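15 March 2021

Notebook, speech and text coding, council inquiry project (Bona set)

Started the second pass on the Belmonte town council transcripts this morning. The question is still the narrow one from last time: when a councillor is accused of something and answers in public, how often does the answer change between the first statement and the last one, and can two people coding separately agree on where it changed.

Charito Layug finished her half of the statements and put them in the shared folder. Total after removing duplicates is 1,595. The earlier number in my notes was higher because the evening bulletin and the morning bulletin had been scraped as separate items when the wording was identical. I have crossed that number out and it should not be used in anything.

Coding categories as they stand:

Flat denial
Denial with a condition ("not to my knowledge", "not in that capacity")
Partial admission
Full admission
Apology without admission
Referral to someone else (party, lawyer, standards officer)
Other

That makes 7. Charito wants to split "Referral" into referral to a person inside the party and referral outside it. I see the point. In the Pliten expenses case nearly every line from the group leader is a referral, and lumping them together hides the week when he stopped pointing at the whip's office and started pointing at the auditor. Against it: we would have to recode everything already done. Left open for now. I have asked her to mark them in the notes column as "in" or "out" so the split can be made later if we want it.

Disagreements between us on the trial batch were nearly all about the line between denial with a condition and partial admission. The worst one is the statement on the planning dinner: "I was present for part of the evening and left when I considered it proper to do so." I had it as a partial admission. Charito had it as a conditional denial, on the grounds that the accusation was about what was said late in the evening, and he is denying he was there for it. Read it again after lunch and I think she is right. The rule should be that we code against the accusation as printed, and the accusation text has to be in the row. Several of my rows don't have it. Need to go back and fill those in from the clippings.
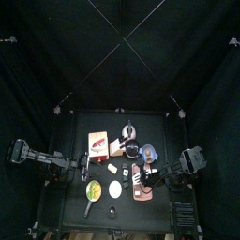
Bench setup, both arms, kitchen items out.

Spoke to Edeltraud Kasten on the phone for the source side. She covered the Belmonte council for the local paper when the inquiry was first opened and then closed, and she kept her own shorthand books. Points from the call:

The first inquiry never heard from the caterer. She is certain of this and says the minutes bear it out. I have not checked.

The statement we have dated to the start of March was read out by the party agent and the councillor was not in the room. That matters for us. We have it coded as his own words. It should have a speaker field of "agent" with him as the named subject.

She does not think the recording was edited, but says there were 2 copies going round and the one the paper used was the shorter. The transcript we bought in is from the shorter one too. She doesn't know who holds the other.

She will let us read the shorthand books but not scan them. Fair enough. Typed notes only, and she wants to see them before they go in the set.

After the call I went through everything in the set for a spokesperson speaking in place of the person accused. Found 6 where the speaker field is plainly wrong. Corrected them and put the old value in the notes column. There will be more in the Pliten material, where the newspaper style is to write "he said through his office" once at the top and then plain "he said" all the way down.

Tarnine is a problem. That council publishes its own summary of proceedings and the summary turns everything into reported speech. "The member regretted any offense" could be almost anything in the original. I don't think these can be coded for apology at all. Options are to drop Tarnine from the apology count and keep it for the rest, or to drop it completely. Leaning toward the first. Charito to say what she thinks before I touch the rows.

Small things:

The date format in the Pliten sheet is day first and in the others month first. Fixed in my copy, not yet in the shared one.

"Whip" is being read by the search script as a verb in places. Harmless, but it inflates the word list.

Letter to the Belmonte clerk asking for the full minutes of the closed session is drafted. Edeltraud says to ask for the attendance sheet by name, as it is filed separately and they won't send it otherwise. Added a line.

To do next: accusation text into my empty rows, write up the rule on conditional denials, second trial batch with the new rule and no talking to each other until both sheets are in.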